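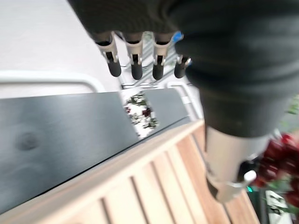 ## 1. Display stands and decorations

- [x] Stands level and steady when pushed from the side. OK.
- [x] Wooden crate secure on its stand. OK. Check the fixing again after each restock, as a full crate pulls forward.
- [x] Slats free of splinters and raised nails. OK. One rough slat sanded down in June.
- [ ] Flowers and vines tied back from the fruit. Comment: the yellow vine on the crate stand has worked down from its top tie. Retie it.
- [x] Red flowers clear of the walkway. OK.
- [ ] Spare ties kept at the counter. Comment: out of stock. Order from Andreadis, pack of 142.

## 2. Fruit

- [x] Grapes sorted by color before they go out. OK.
- [ ] Stems and loose grapes picked up off the floor. Comment: two found under the stand during the walk-through. A stepped-on grape is the most likely cause of a fall in this area. Sweep at opening, midday and close.
- [x] Crate not overfilled. OK. Keep bunches below the top slat.
- [x] Delivery weight written on the sheet. OK. Bidmont delivery, 53 pounds.

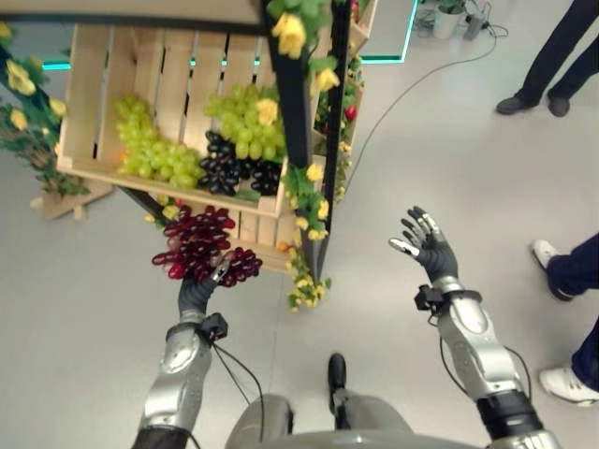

**Checked by:** D. Okafor, floor safety lead
**Site:** Trulldale Market Room
**Date:** 2018-07-28

Fruit for handling and fruit for eating must stay separate. The bunches in the crate are for handling, so they don't go back to the kitchen at the end of the day. Green, red and black all follow the same rule. Throw out any bunch with split skins.

## 3. Seating and floor

- [x] Walkway between stands at least 53 inches wide. OK.
- [x] Chairs pushed in when not in use. OK.
- [ ] Plastic surfaces wiped down. Comment: cloudy smudges on the dark gray panel. Use the mild cleaner and a dry cloth afterward. No spray polish, it leaves a film.
- [x] No cords across the walkway. OK.
- [x] Floor mats flat at the corners. OK. The Bukby mat by the door was replaced. 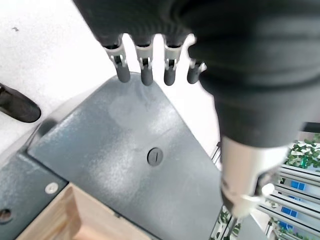
**How often does the full list have to be done?**
Once a month, and again any time the stands are moved. The floor items are done every day on the short sheet.

## 4. Tabletops and drinks

- [x] Glasses checked for chips at the rim. OK.
- [ ] Drinking glasses kept away from table edges. Comment: move them in a hand's width. Fill no more than halfway.
- [x] Metal items checked for sharp edges. OK. Run a cloth along any cut-out or lip, and take the item off the table if the cloth snags.
- [x] Towel within reach for spills. OK.
- [ ] Broken glass bin labeled. Comment: label has peeled off. Replace.
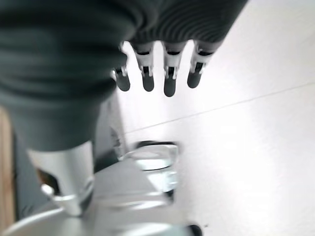

Reply from the morning shift: we would sooner have the water on a side table altogether. Even a half-full glass makes a mess when it goes over, and the towel is on the wrong side of the room for anyone standing at the fruit. Could a second towel hook go up near the stands?

Agreed on the hook. Added to the open items.

## Open items

1. Retie yellow vine.
2. Order ties.
3. Clean gray panel.
4. New label for glass bin.
5. Second towel hook near the stands.

Form 113, page 2 of 2. File with the June sheet.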